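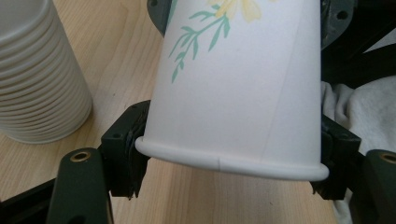

*White paper cup with a printed green sprig, held upside down.*

## Cleaning a circular polarizer

Take the filter off the lens first. If it's stuck, press a rubber jar opener flat against the rim and turn it gently. Squeezing the sides bends the ring and makes it grip harder.

1. Blow off loose grit with a bulb blower, front and back. Turn the outer ring a little and blow again.
2. Put one drop of lens fluid on a folded tissue. Never drip it on the glass, where it can seep between the two layers.
3. Wipe from the center outward, with almost no pressure.
4. Let it sit for 15 minutes before it goes back in the case.

For salt spray, dampen the tissue with distilled water before using any fluid. Don't soak the filter.

If the ring still feels gritty after 20 full turns, leave it alone. The front ring on my Terkilero came apart when I tried to pry it, and a new one cost 40 dollars.

Thanks to Sioned Bevan for the jar opener tip.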